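Notebook, Witton bench, arm 2
2/17/20
Written up by Corina Nistor, with Timo Teuber for the morning

Job: gripper service and re-zero after the drift that Halina logged. Open position was no longer matching the number in the controller, and the left finger was arriving at closed slightly before the right one.

Started with the arm parked in the service pose and the air of the old notes open next to me. Those notes are from the June rebuild and still mostly hold, apart from the cable routing, which Selvaraj changed later and did not write down. I have put the new routing at the end of this entry.

Power off at the wall, then waited for the controller light to go out. Undid the finger links, left side first. The pivot on the left was stiff when turned by hand. The right one swung freely. Cleaned both with a dry cloth and a cotton bud, wiped the old grease out of the left pivot, which had gone dark and thick, and put in a very small amount of the Jevora grease from the drawer. Timo wanted to use the spray. I would keep the spray off this gripper as it gets on to the finger faces and then everything slides out.

Screws back in with the hand driver only. Nipped up, then a touch more. The one at the base of the right finger has a slightly worn head and will want replacing next time it comes out. Spares are in the tin marked Gukano, second shelf, not in the tin marked screws.

Powered up, homed all joints, no faults. Ran the gripper open and closed slowly from the pendant page. Closing was still uneven on the first go, so I stopped, loosened the left link again and shifted it one tooth. After that the two fingers met in the middle as far as I could judge against the steel rule.

New numbers written to the config:

closed 5
open 437
speed for zeroing 300
speed for normal running 900

The old open value was lower. Anything that has the old one typed in by hand will open less than it should. Amparo's pick script does this, and so does the demo on the shared drive. I have changed the demo. Amparo to change hers.

Opened to the new value with the wrist pointing down over the bench and left it there to check that it held position.
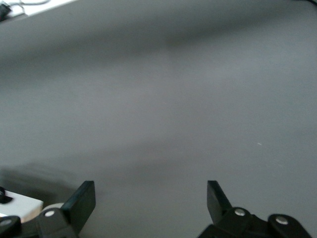

Why zero the gripper at closed when it spends most of its time open?

The closed position has a hard stop, which is the two fingers meeting each other, so it can be found again the same way by anyone. Open has no such stop on this model. It is only a number counted out from closed, and if closed is wrong then open is wrong by the same amount.

Order of work for re-zeroing, as done today:

Home the arm.
Set gripper speed to 300 before anything else.
Close by hand on the pendant until the fingers just touch, then stop. Do not let it squeeze.
Save as closed.
Open to 437 and look at both fingers from the front.
Close and open again and compare.
Put the speed back to 900.

I forgot the last step and spent a while wondering why the Tamiru test was running so slowly.

Test after lunch with the usual foam blocks. Let it run for around 40 minutes with Timo keeping an eye on it. It dropped one block near the start, which I think was placed badly, and none afterwards. Motor in the gripper was warm to the touch at the end but no more than normal. No clicking from the left side.

Then a firm tug on each finger with the power off. Right one has a little play sideways. It was there before and Halina's entry mentions it too, so I have left it alone – if it gets worse, suspect the link and leave the finger itself for last.

Cable routing as it is now: out of the back of the gripper, one loose loop at the wrist, clip on the forearm, then down the outside of the elbow. The loop needs to be big enough for the wrist to turn fully both ways. With the old routing it pulled tight at one end of the turn, and Selvaraj thinks that is what killed the previous cable. I turned the wrist through its whole range by hand and the loop stayed slack.

Still to do:

Amparo: open value in the pick script.
Timo: order screws for the finger links, same length as the ones fitted.
Me: check the zero again after a few days of normal use and write the result under this entry.
Someone with small hands: the clip on the forearm is on its last legs and I could not get the new one to seat.

Arm left homed, gripper open, power off at the wall. Driver and steel rule are back in the drawer. The grease is nearly finished.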